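Pinces à deux doigts : Zemham ou Nikzad pour le textile ?

kourosh_b
Bonjour à tous. Je dois choisir une pince à main pour des essais de ramassage de vêtements. La Zemham serre à 30 N, la Nikzad à 80 N. Laquelle me conseillez-vous ? Merci d'avance.
Kourosh Bagheri

skallaletti
La Nikzad, sans hésiter. Avec 30 N, un manteau lourd glisse.

pliure38
Pas d'accord. Sur du tissu, c'est la forme des doigts qui compte – la force vient après. 80 N, ça marque le cuir.

kourosh_b
Je vous remercie pour les réponses. Je joins une prise avec doigts articulés.

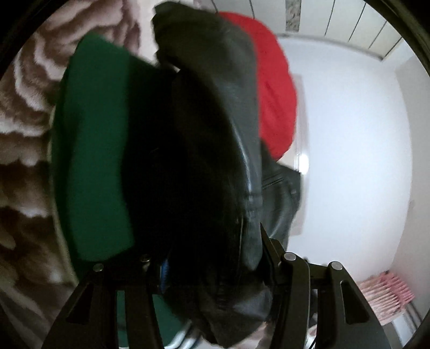

Ma difficulté est la prise de plusieurs pièces ensemble. Avec une seule chemise, je n'ai aucun souci. Là, le blouson de cuir noir est serré avec un vêtement vert et un rouge, et je ne sais pas quelle pièce porte vraiment l'effort.

skallaletti
Le cuir, à mon avis. Essaie avec des patins en silicone.

pliure38
Ou une pièce à la fois, et tu compares ensuite.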